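[grippers-l] Re: Open day in July, small-object table

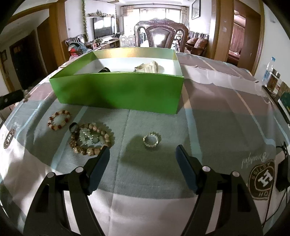

Hand-held gripper over the jewelry table, fingers open, green box behind.

Dalibor Kratochvíl wrote:
> Could someone who went to the Sovach open day post the details of the
> jewelry demo? I only have the handout, and it gives the finger
> opening but says nothing on pads or on how they pick the order.
> Also, did they run it on a bare table or on cloth?

Cloth, and it was left wrinkled. The presenter said they stopped ironing it after the first month, as policies trained on flat cloth did poorly on creases.

Pads are dark blue, one per finger, on black linkages. I asked about hardness and was told it varies between sets. The Yurchenko pads are the softer option and wear out sooner.

Order is up to the operator. The task is to put every piece in the box, and the only rule is one piece per grasp. Each session is 50 episodes with a 2 minute limit. Beaded bracelets are the awkward ones: close on a single bead and the loop swings, close across both sides and it folds. Operators are told to take two adjacent beads and lift slowly. Small rings are approached with the fingers wide and closed late.

I tried it for 11 episodes and ran out of time on 2, both with a ring. The hand unit is lighter than our Vollex one but the cable gets in the way on long reaches to the left.

Prultell had the next slot with a bin-picking cell. I left before the questions, so someone else will have to cover that.

The handout's opening figure is measured at the pad tips, by the way. Ours is at the pivots, so don't compare them directly.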